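Workshop notebook — December, batch 8

Started 7:40 a.m. Shop was cold, 58 F at the bench, so I put the heater on and did paperwork until the glue pots came up.

Yesterday's wheat paste had gone thin overnight. Threw it out and made new: one part flour to five parts water, cooked slow, strained twice. The first straining caught more lumps than it should have. I think I had the burner too high at the start. The new paste sat an hour before I used it and brushed out fine.

The ledger from Rostaveck is on the bench now. It is the big one, account book, half leather, spine gone, front board hanging on by a few threads. Last numbered leaf is 2643, which can't be right for the thickness of it. Went through the numbering and the clerk jumped from 263 to 2640 and just kept going. Left a pencil note on the worksheet so the next person doesn't go looking for missing pages.

Sewing is sound except for the first two sections. Those I took down and washed in a tray with deacidified water, seven minutes each, changed the water once. A lot of yellow came out. The iron gall ink held. I tested three spots on every leaf first with a damp swab and blotter, and only one spot, a red ruling line on leaf 4, moved at all. Left leaf 4 dry.

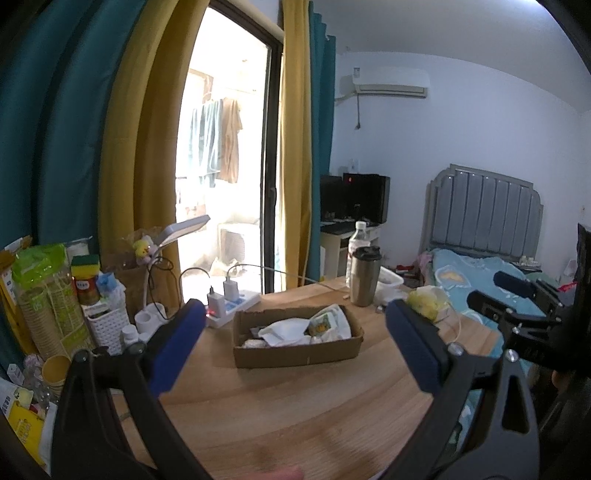

Guards next. Cut them from the lighter Japanese tissue, grain running with the fold, 8 mm wide. I tried 10 mm on the first fold and it built up too much swell at the spine, so I lifted it while it was still damp and did it again. The heavier tissue from Clullulix is nice stuff but too stiff for this job. Saving it for the board hinges.

Mylene looked over the spine before lunch. She thinks the old lining is a piece of printed waste and wants it kept. I agree. Poulticed it with methyl cellulose for 20 minutes and it let go in one piece except at the tail, where there is a second glue, much darker, probably from an old repair. Stopped there. Will try a second poultice tomorrow with a longer wait.

Leather: the calf I pared last week is still too thick at the turn-ins. Took it down again along the long edges. Went through at one corner — small hole, it will sit under the pastedown, but I should have changed the blade sooner. The Curnevo strop is nearly worn out on the fine side.

Dye test on scraps, two coats of the brown then one of brown cut by half with water. The half coat last gives the closest match to the old leather once dry. Three full coats goes too red. Scraps are taped inside the back cover of this notebook.

Press: both washed sections are between blotters and felts under light weight. Humidity in the back room read 70 at four o'clock, too high. Moved the dehumidifier over and changed the blotters again before leaving.

To do: second poultice at the tail. Resew the first two sections onto the old cords, check the cords first. Ask Steinarsdóttir's about linen thread, 18/3, unbleached. Sharpen everything.

Recent entries
Batch 7: map folder, new cloth joints
Paste that keeps, paste that doesn't
Board slotting jig, second version
Sorting the leather drawer

Comments

Mylene Estrella: The waste sheet looks like part of an almanac to me. Can you leave the tail alone until I've had a look with the raking light?

T.: For the thin paste, try soaking the flour overnight before you cook it. Fewer lumps too.

Bench 2: Thread is in, top shelf by the sink. They only had the 18/3 in one skein.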